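Desk plants at Relby: frequently asked questions

Plants are supplied to the Novport and Rivgate offices through the workplace team. These are the questions we are asked most. If yours is missing, use the form on the Twal help page and choose "Desk and storage".

Who can have a desk plant?

Anyone with a fixed desk. If you use the shared desks you can still look after one of the plants on the window ledges - put your initials on the list by the post trays. There are 148 plants across the two offices at present.

How do I ask for one?

Fill in the request form on Twal. You can say whether you want a small or a medium plant but not which variety, as that depends on what the nursery has in. Orders go in once a month, except in December.

Is there a charge?

No. If you would like a decorative outer pot you will need to bring your own. It should be no wider than the divider foot is long, or it will get in the way of your neighbour's screen cable.

Why are some of the pots see-through?

They are self-watering pots. There is a clear plastic outside and a liner inside, and you can look through the side to check the roots and the bottom of the pot before you add anything. The smaller size holds 325 ml and the larger one 700 ml.

How often should I water?

Check before you water. Lift the pot an inch or two and look at the base. If you can see water lying there, leave it for a few days. Most leafy plants in the office need a drink once a week in summer and once a fortnight in winter, but desks near the heaters dry out sooner.

How do I water without soaking the desk?

Use a can with a narrow spout and pour slowly at the rim, with the leaves moved to one side. Stop as soon as the level starts to rise. Move laptops, chargers and paper to the other end of the desk first. Water that gets under the dividers runs through to the desk behind, so mop up any spills on both sides. 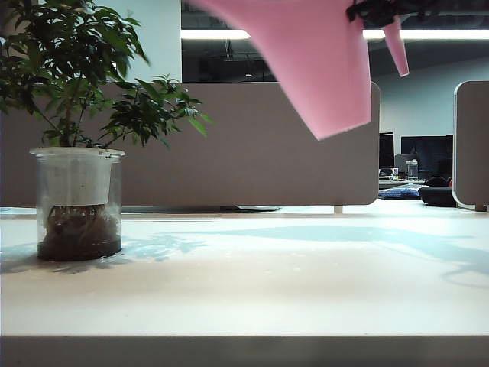
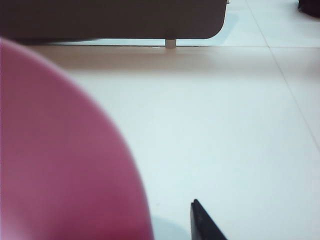 Where are the watering cans kept?

On the bottom shelf of the kitchen cupboard on each floor, next to the washing-up bowls. Please empty the can before you put it back. Cans left full on the floor get kicked over, and the tiles are slippery when wet.

Can I use water from the kitchen tap?

Yes. Let it stand for an hour if it is very cold. Do not use the boiling water tap, even mixed with cold, and do not tip in leftover tea or coffee.

There are white marks on my pot. Is something wrong?

Usually not. White marks on clear plastic are most often limescale from tap water. Wipe the outside with a damp cloth and a little white vinegar. The inside can wait until the plant is repotted.

My plant is growing over the desk. Can I cut it back?

Yes, lightly. Snip long stems just above a leaf with clean scissors and put the cuttings in the food waste bin. Turning the pot a quarter of the way round each week will stop it leaning towards the light. If it is growing over the divider and your neighbour does not mind, you can leave it.

What if I see small flies?

These are fungus gnats and they mean the soil is too wet. Stop watering until the top has dried out. If they are still there after two weeks, report it on Twal and we will swap the plant.

Who waters it when I am on leave?

You need to ask a colleague. For leave of up to two weeks a plant that was watered on your last day will normally manage. For longer absences, move it to the window ledge and add it to the list.

I am moving between Novport and Rivgate. Can I take my plant?

Yes, but carry it yourself. The crate service does not take plants. Update your desk number on the form once you have moved.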